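Troddale Street Residents' Association
Minutes, Tuesday, June 2, 2026
Taken by Marcela Ondrejka (me again, Alby had the pen last time and we all know how that went)

Present: Alby Partington (chair), Hiếu Kim, Shengli Zou, Thiện Đồng, me. Apologies from the Rätsep family, who are away.

1. Last minutes

Approved with one fix. I had written that the hedge on Brallell Lane belongs to the city. It belongs to Shengli, and he would like that on the record because he's the one who trims it!

2. Money

Hiếu went through the account. We have $2,572, which includes the $717 from the plant sale (a really lovely total, given the rain all morning). The insurance bill for the block party hasn't come yet. Hiếu will call them and ask for it in writing this time. Alby wanted to know if we could put a bit aside for a new banner, and we agreed to wait and see what the insurance costs first.

3. Block party

Most of the evening went on this one, so bear with me. The date is set for the second Saturday in September and the street permit form is filled in except for the map. Thiện has a map from two years ago that still shows the old bus stop, so he's going to redraw it and drop it through Alby's door.

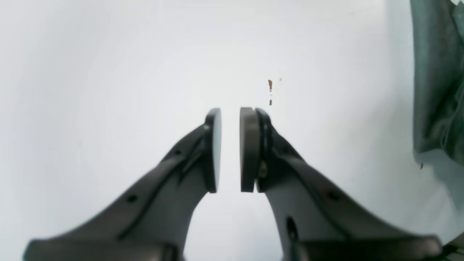

Food came next. Shengli would like one long potluck table down the middle of the road, and I'd like two shorter ones so people with strollers can get through. We went back and forth on that for a good while and settled on two, end to end, with a gap at the fire hydrant. More than 18 households have said they'll bring a dish, and so far nearly all of them have picked dessert. I'll send round a sign-up sheet with actual columns on it (mains, salads, sweets, drinks) and see if that helps.

Music: Thiện's cousin's band is free and will play for sandwiches. Alby asked how loud they are. Thiện said "medium." We said yes, finishing at nine sharp.

Chairs: bring your own, and please write your name underneath. I still have a green one from last year if it's yours.
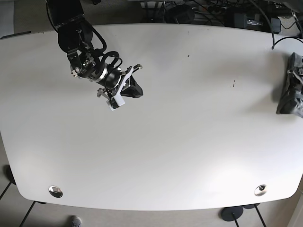
4. Speeding on Pladside Road

Hiếu has written to the city twice and got the same letter back both times. He'd like a few more of us to write in our own words, and he'll share the address to send it to. Shengli thinks a speed bump near the mailbox would do the trick, but Alby is worried about the noise from delivery trucks outside his bedroom window. We didn't vote. Back on the list for next time.

5. Anything else

The tool shed lock is sticking again. Thiện will bring some oil, and if that doesn't work we'll buy a new one.

If you borrowed the tall ladder, could you let Alby know? He has gutters to do.

To do: Hiếu, insurance call and the city address. Thiện, map and shed lock. Me, sign-up sheet. Alby, hand in the permit form once he has the map.

Next meeting is at Shengli's, same time, side door please.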